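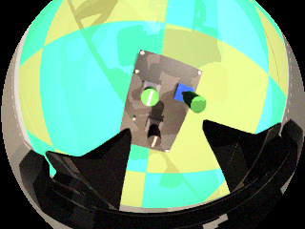
*The knob plate in simulation, with the gripper fingers coming in from below. Two of the knobs carry a stripe and the green-capped one has none.*

## The knob rules are out, and they're good!

June 14, 2020

Version 1 of the Drenesora rules for simulated knob tasks went up on the shared drive, and I have been looking forward to writing this item since February. If you run anything on the knob plate, or read results from people who do, please set aside half an hour for it. The whole document is 9 pages, and two of those are a table.

For anyone who joined Lolarard this spring: we had three groups running what everyone called "the knob task," and the numbers could not be compared. One group counted a turn as done when the knob passed the target angle, even if it bounced back. Another asked for it to stay there. Our friends at Dornero let the arm try again inside the same trial and reported the best attempt. All of these are fair things to measure, but they were going into the same column of the same spreadsheet (I made that spreadsheet, so I take my share of the blame).

### What a trial is now

A trial starts when the arm gets its first command and ends at the first of these:

- the knob has been inside the target band for 90 control steps in a row
- the arm has sent a stop
- the step limit has run out

So no more best-of-several. If you want to allow retries, go ahead, but each one counts as a trial and gets its own line in the log. I know this will make some success rates drop. Mine did! My old runs came down quite a lot under the new counting, and I trust what's left far more than I trusted the old figure.

The target band is written in degrees from the knob's own zero. The rules are firm on this and I'm very glad. Two of us had been measuring from the plate edge, which works fine right up to the day somebody rotates the plate in the setup file and forgets to tell the scoring script.

### Stripes are for people

My favorite section is 3.2, on markings. A stripe on a knob face is a lovely thing when you are going through recordings and want to see at a glance which way it points. It is also a big hint to any policy that learns from camera views. The rules now ask you to state, for every knob in the set, whether it carries a marking that shows its angle, and to report results for marked and unmarked knobs separately. They also say that scoring must read the joint angle from the simulator state and never from the rendered view.

I tried the split reporting on an older batch of 435 trials, and it took me one afternoon and changed how I think about the whole task. I had been staring at one average for weeks. With the results split, I finally had a sensible question to ask about each kind of knob, and I'm already planning the next round of runs from it.

### Views, and which one gets to decide

Section 4 covers cameras. You name every view the policy gets, you name every view a person used for review, and you don't mix the two lists. A close view near the gripper is great for checking contact between a finger and a cap. It's poor for noticing that the elbow is doing something silly, and for that you want a wide view with the entire arm in it.
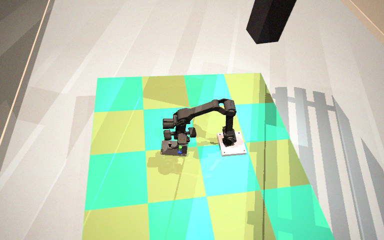

The same section asks for both kinds of view to be saved from every trial where the result is disputed, with matching step numbers. We've been doing that here since the draft, and the arguments have become so much shorter. Two people open the same step, look at it together, and usually agree before the coffee is cold.

There's also a short note on shadows and floor patterns. If you change the lighting or the board colors between runs, you write down the setting for each trial. If you keep them fixed, you say that too. The draft had said "lighting should be reasonable," and I am delighted that this sentence is gone.

### Force limits, even in here

This was the longest discussion, and I came around to the other side. My feeling at the start was that a simulated arm can't hurt anything, so why limit it? But policies trained with no limit learn to lean on things. They press a finger hard into the plate and use the friction, and then someone wants to move the policy onto a real bench and has to start over. The rules now ask for a contact force limit in every setup file, and going over it ends the trial as a failure with its own code, F3. You choose the limit yourself, but you have to print it next to the result.

Please do use F3 and don't fold those trials in with the ordinary timeouts. We found one setup where nearly every failure was really a force failure, and it had been sitting in the timeout pile all along.

### Naming and logs

Less exciting, still worth it. Every batch gets a name with the plate version, the arm model version and the seed range. The Dong log checker has been updated to match, and it will refuse a batch with any of these missing. It is picky about spaces in names. Run it before you upload, from the top folder, with the `--strict` flag on. A batch of 1,000 trials goes through fast enough that I just leave it running while I write the notes.

Seeds: publish the range, and publish the ones you threw out, with a word on why. "Knob spawned inside the base" is a perfectly good reason. "Looked odd" will be sent back.

### What's still open

Tasks where two knobs have to be turned in order aren't covered yet. Dornero has a draft for those, and it has a nice idea about scoring the order and the angles as two separate numbers. We also haven't settled what to do when an arm nudges a neighboring knob on its way to the right one. Right now you record the neighbor's angle at start and finish and leave it at that. I'd love to see a proper rule, and I'd especially love to see it argued from real logs, so if you have batches with lots of nudges in them, put them in the `neighbors` folder.

Old results don't have to be rescored. If you quote them next to new ones, mark them "pre-v1" in the table. Comments on the rules go in the shared document, in the margin beside the section you mean, and I read them all every morning.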